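Bin-picking cell practice

From the Flanness Handbook, the shared reference for small robot workshops

Bin-picking cell practice is the loose collection of rules, habits and formal standards that people follow when they set up a robot arm to take mixed objects out of a bin. I've been looking after this entry for a while now, and I write it the way I'd explain it across a bench, so expect a fair amount of "I" and a few opinions. Where something is an actual requirement in a published standard, I say so. Everything else is shop practice, and shops differ.

Last revised July 9, 2026.

Scope

This entry covers one arm, one or two open bins, and a person who works close by. It leaves out conveyor picking, mobile robots and anything behind a full guarded line (those have their own entries, and the guarded line one is very good). It also leaves out grasp planning software, except where the software can hurt somebody or wreck a gripper.

Most of what I know comes from research benches and small test cells. If you run a production cell, you'll have a safety engineer and a risk assessment, and both of those beat anything I say.

Terms

People use these words in different ways, so for this entry:

A pick is one attempt to grasp and lift an object, whether or not it comes up.

A clutter set is the group of objects placed in a bin for a run.

The source bin is the one you pick from, and the target bin is the one you drop into. In a lot of two-bin setups they swap roles halfway through a session. I still call whichever one is being emptied the source, which annoys some readers, and I'm sorry about that.

A reset is any time a human hand goes into the bin. I'm strict about this one. Nudging a single sponge away from a wall is a reset, and it goes in the log.

The standards people cite

The one you'll hear most is ISO 10218, the safety standard for industrial robots. It comes in two parts. The first is about the robot itself, and mostly concerns the manufacturer. The second is about applications and cells, and that's the part that lands on you, the person bolting the arm to something. ISO/TS 15066 deals with collaborative operation, meaning a person and a moving robot sharing space, and it's where the well-known body contact limits were laid out. ISO 12100 is the general one on risk assessment for machinery. It's dry, but it gives you the method everybody else assumes you're using.

In the United States you'll also see ANSI/RIA R15.06, the national version of the robot safety standard, and OSHA's general rules on machine guarding and lockout apply whether or not you think of your bench as a workplace.

A point that trips up newcomers all the time: a robot sold as collaborative does not make a collaborative cell. The assessment covers the arm plus the gripper plus whatever the gripper is holding plus the furniture. I have seen a very gentle arm carrying a gripper with fingertips like chisels, and the arm's datasheet had nothing useful to say about those fingertips.

Editions change, so check that you're reading the current one before you quote a clause at somebody. I've been caught out on that more than once!

Risk assessment in a small cell

For a cell this size I like to do the assessment standing up, with the power off and a pen in my hand. Walk the arm's whole reach, including the places you never intend to send it. Mark where a hand could be trapped between the gripper and a bin wall, between the forearm and the table, and between two links of the arm. The bin wall is the one people forget. A rim is a hard edge at roughly wrist height, and your wrist goes exactly there when you reach in to turn something over.

Then write down every reason a person has to come near the cell. Refilling the bin, freeing a jam, picking up something that fell, wiping down the camera, plugging in the thing that always comes unplugged. Each of those needs an answer to the question "what is the arm doing meanwhile?" If the answer is "it's paused in software," think harder. A paused program can be resumed by whoever sits at the keyboard, and that person may not be able to see your hands.

Speed

The teach-mode limit that everyone knows is 250 millimeters per second at the tool. In our own cells we cap manual moves at 245, purely so that rounding in the controller never puts us over. It's a house rule, so don't quote it as a standard. Automatic speed is a separate matter and has to come out of your assessment.

Fixing the bins

If I could make every reader follow one section it would be this one. A bin that creeps across the table over a session causes more bad picks than poor vision does, in my experience, and it's so easy to sort out. The gripper brushes a wall, the bin slides a hair, and an hour later the arm is aiming for a floor that has moved.

Good practice is to fix bins mechanically at two places or more, on different sides. Clamps are fine. Screwed-down stops are better if you own the table. Where two bins sit back to back, clamping their touching walls together stops a gap from opening up between them – small objects love that gap. Scrap wood strips laid against the outside of a wall make decent fences, and tape on the tabletop gives you a quick visual check that nothing has shifted. Tape alone won't hold a bin, though. I know it's tempting.

Put the clamp handles in the collision model. Clamps stand up above the rim, they get added late, and they're usually the first thing an arm hits after a layout change.

Cables and hoses

Cable dress is partly a safety topic and partly a plain reliability topic. The outside cables on an arm need enough slack for the worst wrist rotation and not so much that a loop can catch on a bin corner. Run the arm slowly through its extremes and watch the loop the whole way. Do it again whenever you change the gripper.

Floor cables are the less glamorous half. Camera stands tend to collect thin cables that wander over the carpet, and a foot caught in one can shift a stand just enough to spoil calibration without anybody noticing. Route them along walls, cover them where people walk, and recheck the camera after any trip or bump.

Clutter sets

There's no formal standard for what to put in a test bin, at least none that I'd call settled. Several informal lists go around. The Wostach list is the one I started with, and it sorts objects by how they fail: too flat, too soft, too shiny, too lumpy, too long for the gripper. The Javdale list sorts them by material. I prefer the first because it tells you why an object is there.

A few habits are common to both. Mix soft things with stiff ones. Include at least one item with bristles or another surface that gives way unevenly. Put something against a wall and something in a corner on purpose, as those positions are where a two-finger gripper has the hardest time getting a finger in. Leave out glass, blades and anything that leaks.

How many objects? I use 4 for a first run with a new gripper and go up from there. Sparse bins get sneered at, but they're a good place to learn what your fingers do near a wall before you bury everything.
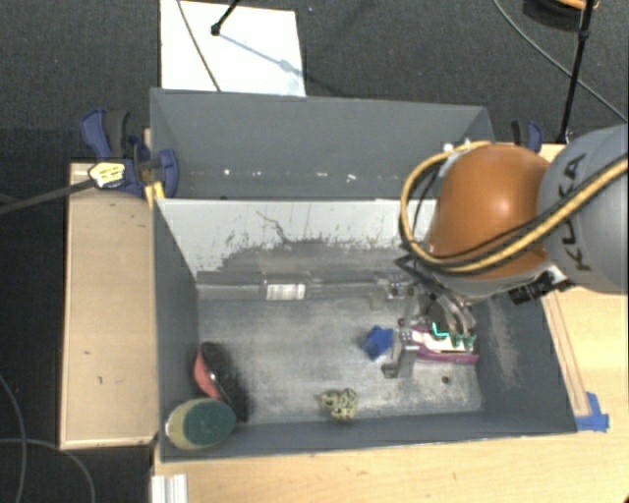
Wear and inspection

Bins wear out in ways that matter. Fingertips rub the floor pale in some places and darken the walls in others, and a vision system tuned on a clean gray floor may start finding objects in the scuffs. I look bins over at the start of each session, and I keep a reference picture of the empty floor so that I can compare. Fagerlund, the bench kit project that a lot of Handbook readers use, suggests swapping a bin once the wear shows up in the depth data. I'd add that labels, tape and loose film inside the bin should either come out or be written down as part of the setup.

For the gripper, check finger alignment, fasteners and any pads. Close it on a piece of paper and pull. If one side slips and the other holds, stop and fix it before you collect anything.

Logging and stops

Every run log should have the object set, the bin positions, the gripper and finger type, the speed cap and the number of resets. I also note protective stops, with a word on the cause. After 3 stops with the same cause we end the session and go find out why, even when the numbers are looking great and everybody wants to keep going (especially then).

Test the emergency stop at the beginning of the day with the arm moving slowly. Pressing it while everything is already still tells you the button clicks and very little else.

Disagreements

Readers have argued with me about whether a person may reset a bin while the arm holds position under servo power. Some assessments permit it with a monitored standstill, and the standards do allow for that when the function is properly rated. My own benches require an enabling device or a full stop. I've left both views in since the June revision, and comments on it are still open on the talk page.

See also

Cable dress on six- and seven-axis arms
Camera stands and calibration drift
Enabling devices
Gripper fingertips, shapes and hazards
Guarded picking lines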